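Part-time alterations hand, Siddale

Romaniuk Alterations needs a second pair of hands, 2 days a week from July. The first pair is tired and has started hemming things twice.

You'd be taking up trousers, replacing zips and putting new elastic into waistbands that gave their best years to somebody's Christmas dinners. We do very few ballgowns. If you dream of ballgowns, try the city.

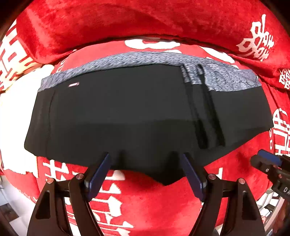 Black with a grey waistband: everyday stretchy stuff, by the look of it.

You should be able to thread an overlocker without swearing in front of customers. Own thimble welcome. Pay is 198 pounds a week, plus tea, which is better than the pay.

Drop a short letter through the door at 70 Galis Street by 15/05/2025. Please attach a sample buttonhole. CVs with a photograph of a buttonhole will be admired and returned.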